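Folding Trousers on the Bed, the Slow and Tidy Way

I have folded trousers on ironing boards, on kitchen counters, over my own knee on a train platform, and once on the hood of a car, and I keep coming back to the bed. It is wide, it is the right height if you like to sit while you work, and you can lay a whole pair out flat without a leg sliding off onto the floor. The trouble with a bed is that it's soft. You smooth one crease and your hand sinks in and makes two more. A mat fixes most of that, and the rest is only patience.

What you'll want

A bed, made up with whatever you usually have on it
A flat summer mat, bamboo or something like it, big enough to cover most of the mattress
The trousers, clean and completely dry
A spot for the things you aren't folding yet

Step 1. Clear a good stretch of bed

Push the pillow up to the far end and move the rest of the laundry off to one side. It doesn't need to be neat! A pile in the corner of the mat is fine as long as it stays out of the way of the legs. I like to keep the whole room going while I do this, with the window letting in what air there is, and if it's a warm afternoon the fan comes out too.

Empty the pockets now. I say this as a person who has folded a house key into a pair of slacks and spent the evening looking for it.

Step 2. Lay them out on the diagonal

Corner to corner gives you the most room, especially on a narrow bed. Put the waistband down first, then draw the legs out toward you one at a time, and don't worry yet about how they line up. Dark trousers show every bit of lint, so go over them with your palm or a brush while they're spread out.

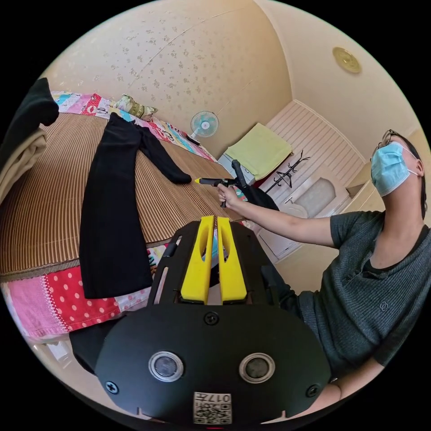 Step 3. Check the mat underneath

This is the step I used to skip. Slide the trousers off for a moment and run your hand along the slats. If the mat has ridden up over a lump in the bedding, you'll feel it, and whatever is underneath will print itself onto the cloth as you press down. Tug the mat from the corners until it lies easy. You don't have to strip the bed or take the quilt off (I never do, and mine is a patchwork one with plenty of seams in it). A bit of quilt showing around the border does no harm at all.

While you're there, look at which way the slats run. When they run from the foot of the bed up to the head, they make a lovely set of guidelines, and you can square a trouser leg against them just as you would against lined paper.
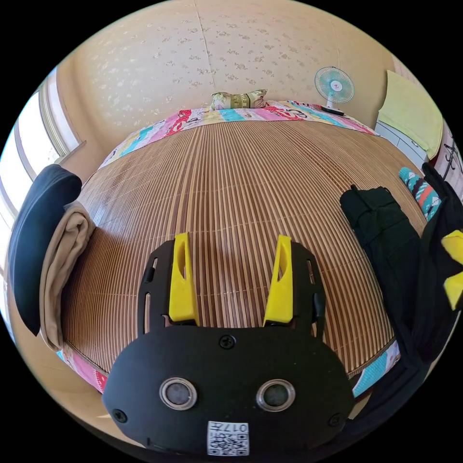

Written by Himamia for the Tukbridge Home Pages
Updated in April

Step 4. Bring one leg over the other

Now put the trousers back, waistband toward the head of the bed this time, and fold them lengthwise so that one leg lies right on top of the other. Start at the waist. Hold the waistband still with one hand and smooth downward with the other, all the way to the hems, in long slow strokes. Little rubs back and forth only push the softness around. If there's a patch pocket, flatten it with your fingertips before you go any further, as a pocket that's bunched up now will be a ridge later.

Some soft creasing along the fold is nothing to fret over. You're after straight, and pressed is a job for the iron.
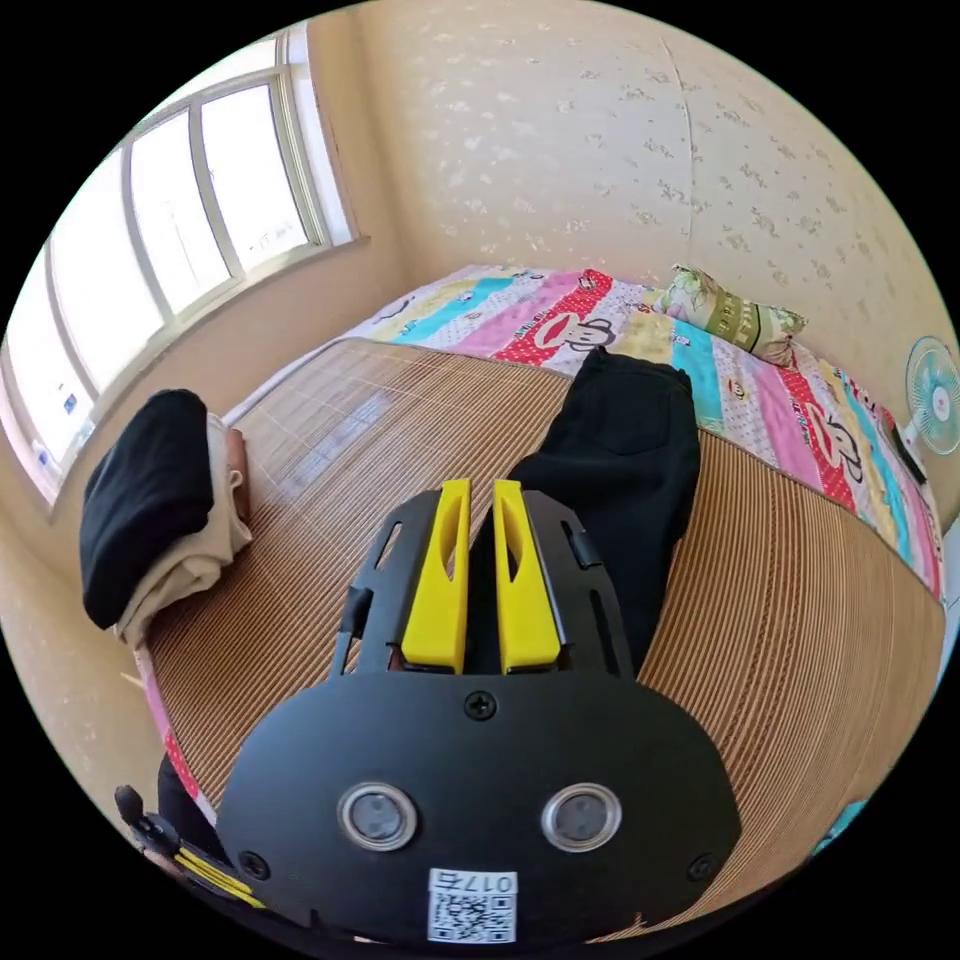

Black trousers folded lengthwise on the mat, waistband at the far end.

Step 5. Fold up to the size of your shelf

From the hems, bring the legs up to just below the waistband, then fold once more. For a deep drawer I stop there. For a shallow one I fold in thirds, which makes a fatter little parcel but stands up nicely on its edge. Put the finished pair somewhere flat and leave the next pair its full stretch of mat.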